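Sunday, late

Stopped at Hallgate on the way home to look at the right arm again. It dropped out twice on Friday's shift and once more this morning, each time with the same message: gripper position error, 56. Châu Lương had left the log open for me, with the three entries marked and no comment.

The first stop came at cycle 2659. The arm had picked a sleeve, lifted it, and begun the outward pull before folding. The left finger reported closed. The right finger reported closed as well, then reported a position it could not physically have been in. The controller held for 700 milliseconds, as it should, then cut the drives. The arm stayed where it was and the sleeve stayed in the grip. No damage to the cloth.

Second and third stops the same, except that on the third the brake on joint 4 came on late. I do not like that one. A late brake on a lightly loaded arm means a few millimetres of sag. On a faster move it would be more, and people reach in there to straighten things.

Guard interlock tested first. Opened and closed it ten times, clean stop each time. So the interlock is not in question and the late brake is a separate matter. Wrote it on a separate sheet so that it does not get closed along with the other fault.

Took the cover off the wrist. The encoder cable for the right finger runs through the Gidano clip and then doubles back on itself in a tighter bend than the drawing allows. Flexed it by hand with the meter on. Good, good, open, good. One core is breaking inside the insulation. There is nothing to see from outside. The Nieto manual gives a minimum bend radius and we are well under it, and have been since I refitted that clip in November. My work, so my name goes on the report.

No spare cable in the cupboard. Moved the clip back two holes to ease the bend, taped the cable, and ran the arm at quarter speed, fingers only, no lift. Put the garments out on the grey fabric as for a normal run, the white one flat and the red one left in a heap, with its striped collar up. Approach, open, hold, retract. I wanted to know whether the error came with finger movement or only with wrist rotation.
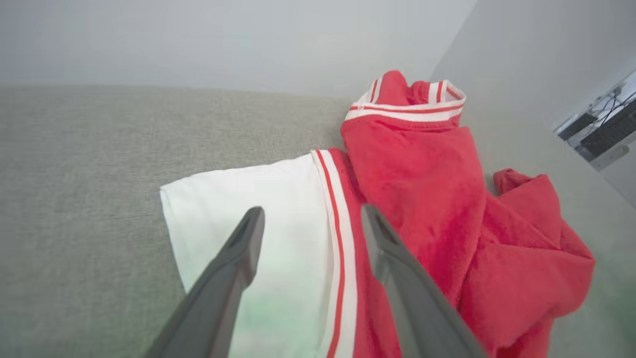

Forty minutes without a fault. Then I added wrist rotation and had error 56 on the sixth turn. That settles the cable to my satisfaction. It does not settle the brake.

Brake on joint 4: measured release and engage five times from standstill. Four readings within limits, one slow. Could be the relay, could be wear on the disc. The relay is the cheaper thing to change and Giltano keep them in stock, so I will start there, but I am not signing the arm back into use on the strength of a new relay alone. It wants a loaded drop test afterwards, with the figures written down.

Isolated the cell, locked off, key in my coat. Left a note on the panel for Châu Lương: right arm out of service, cable and brake, do not reset. He will ask whether the left arm can carry the shift. It has the same clip, fitted on the same day. I did not get its cover off tonight.

To order: two encoder cables, one relay, longer clips if Gidano make them. Ask about the torque setting for the wrist cover screws, as two of them were barely finger tight.

Home at ten past nine. Soup.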